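Speaker notes – open day at the Makel hall, Zanstead
Rukhsana Lodhi
25/09/2026

Welcome people in, wait for the back rows to settle. Fire exits are left and right. Phones can stay on, flash off near the arms.

Start with the plan for the morning. I talk for the first part, then we walk over to the Culgate bench and watch the arms stack blocks, then coffee. The Mengal line is closed to visitors until October, so don't promise it to anyone who asks.

Who we are. Makel has 39 people in this building. We build and test small handling cells for workshops that can't fit a fenced-off machine. Last year's open day had 70 visitors and this year 255 signed up, so groups will be split by badge color. Say the colors twice.

Why blocks. Visitors expect to see something heavy being lifted. Explain that stacking is a fair test of placing one part on top of another. If the upper block lands crooked, everyone can see it from where they stand. Same mistake on a circuit board would be hidden under a cover.

What to watch for at the bench:
Tape on the mat marks positions.
The gripper mounts are green and 3D-printed. We print our own and change them often.
Look at the fingers when they open. That is where a stack usually goes over.

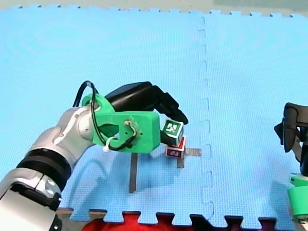 Can visitors try moving an arm themselves?
Only in the afternoon session, one person at a time, with a member of the bench team holding the stop button.

Pause here for anything else from the floor. If it's about prices, send them to the desk by the door.

Next, the 300 run. Over the summer the team did 300 stacking attempts at the Culgate bench and wrote down every one, including the bad ones. Most of the failures came at release. We slowed the opening of the fingers and the next batch went better – the log is on the table if anyone wants to read it. Don't go through the numbers on stage, it took too long at rehearsal.

Safety before we walk over. Stay behind the yellow rope. Bags on the floor, not on the bench. If an arm stops, leave it alone and wait for the team. It may start again by itself.

Blue badges go first, then orange. Take the clicker with you, the bench screen uses the same one.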